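Jul 21, 2018

Slept badly again. Too hot, and the neighbor's sprinkler ticks like a bad clock. Got up at dawn and read the rest of the Plesta brochure over coffee, which was a mistake before breakfast.

Plesta is the sourdough class my sister bought me for my birthday. The brochure says I will "reconnect with time." I have plenty of contact with time, thank you. It also says their starter is 78 years old and came over from a village bakery in somebody's coat. I'd like to see the paperwork. A starter gets fed flour and water every day, so whatever was in that coat was thrown out or eaten decades ago. You might as well sell me a river by its age.

Still, I have been at this bread business since the winter and my loaves are flat, so I am in no position to sneer. Weighed out 400 grams of flour, the Caten brand this time, which costs double what the store brand does. Mixed it at seven. By nine it looked exactly like the store brand dough.
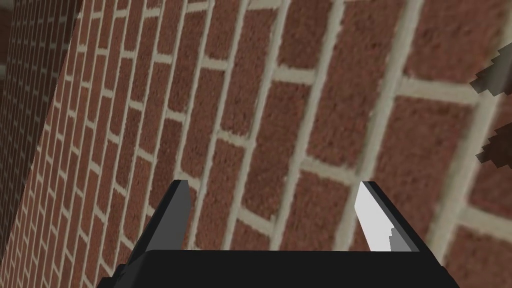 What bothers me about bread people is that every one of them is certain and no two of them agree. The Afridi book says never knead. The man in the Plesta videos kneads like he's getting paid by the push. One says cold water, another says body temperature, and there's a fellow on the message board who swears by the water he boils potatoes in. They all post the same brown loaf at the end. If every method gives you the same loaf, I start to wonder how much the method has to do with it.

Called Fouzia Sial around ten to complain. She has baked for her family for years and owns no scale. I asked how she knows when the dough has risen enough and she said, "When I need the bowl." She thinks the class is a waste of money but says I should go anyway for the lunch. I asked whether she'd ever named a starter. Long silence. She uses the yeast in packets.

Folded the dough every half hour as instructed, until I got tired of it and skipped one. Wrote down that I skipped it, so that if this loaf is better than the last I can be annoyed about that too.

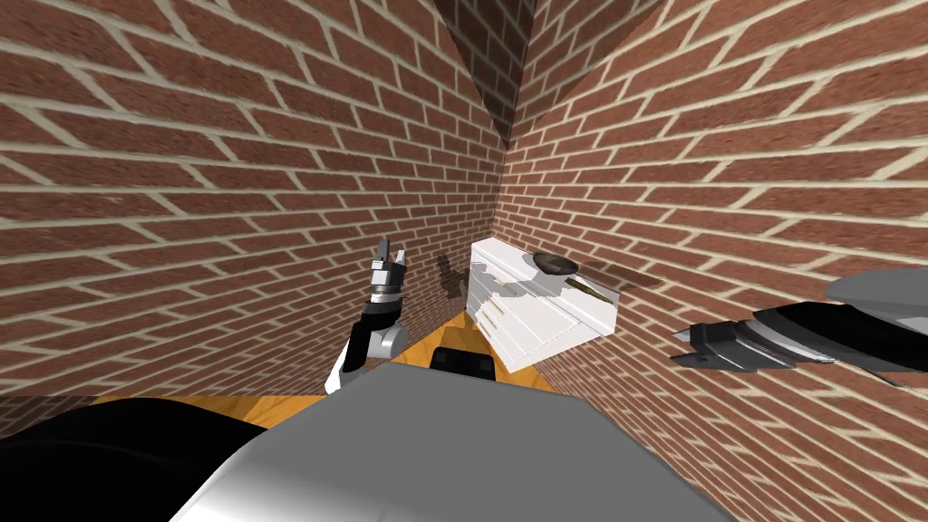 White chest of drawers in the corner, brick on both sides.

Shaped it after lunch. It spread. They tell you to build "tension" in the surface and show you a pair of hands doing something quick, and then the dough is round. My hands did the same thing, as far as I can tell, and the dough lay there. The book blames the flour. The flour bag blames the oven. I expect the oven has a pamphlet blaming me.

Put it in the fridge for the night. The Plurkthorpe bakery in town claims a three-day cold rest for its country loaf, and charges 9 dollars for it. I asked the girl at the counter what the third day adds and she said "flavor," then, after thinking, "I just do weekends." I bought one to compare. Good crust, sour, a bit gummy near the bottom. I ate half of it standing up, so I suppose I can't be too hard on them.
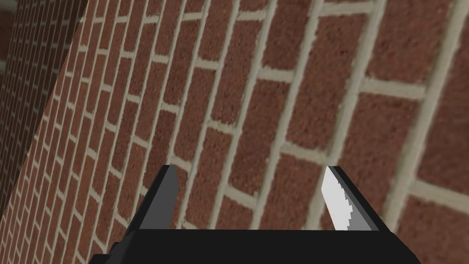 Evening. Went back through my notes to see if anything has improved since I started. I can find 2 loaves marked "good" and both were on days I had company, which makes me doubt the marking. People are polite about warm bread with butter on it. I'd probably have written "good" about a roof tile.

I might do it properly this week, one dough, split down the middle, half with the Caten flour and half with the cheap stuff, and have Fouzia taste them without knowing which is which. She'll say they both need salt. Must remember to label the bowls underneath.

The class is next Saturday at eight in the morning. Bring an apron and "an open heart." I have the apron.

Oven at 475 tomorrow, lid on for the first part. Buy butter.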